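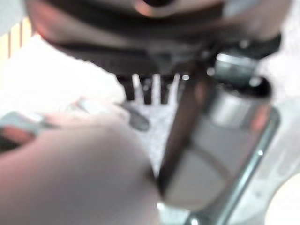
White light between dark bars

About us

Hi, I'm Lorraine Blackburn, and I run the Akevdale School of Church History with my old friend Gareth Birkett (he teaches the medieval units, I do everything after Luther and most of the photocopying). We're a small evening school for grown-ups who like reading about monks, missions and the odd church quarrel, and you don't need to belong to any church to enrol. Plenty of our students don't!

I started teaching in the parish hall with a borrowed lectern and a course on the Celtic saints. I'd planned for one term, but people kept asking what came next, so I wrote a course on the Benedictines, then one on the travelling preachers of the goldfields, and I've been writing them ever since. We now have 60 students a year and a library of 2000 books, which lives in the old vestry and is slowly taking over the hallway as well.

Yara Qaisi joined us to teach the Eastern churches, and her Syriac reading group is a favourite of mine even though I'm hopeless at the alphabet. Bent Kragh looks after Latin for beginners. If you've ever wanted to read a charter or a gravestone, his class is a gentle way in, with a proper tea break halfway through.

Our new year begins in February. Each course costs $202, notes included, and if that's a stretch please have a word with me, as we keep a few free places going. You can sit in on a first class before you pay for anything.

Tia Pickering answers the phone and the email and knows far more than I do about parking. We're at Room 4, Grarkska House, up the side stairs (there's a lift, just ring the bell and Tia will come down).

Come and say hello, and bring your reading glasses.

Lorraine

Page updated October 29, 2020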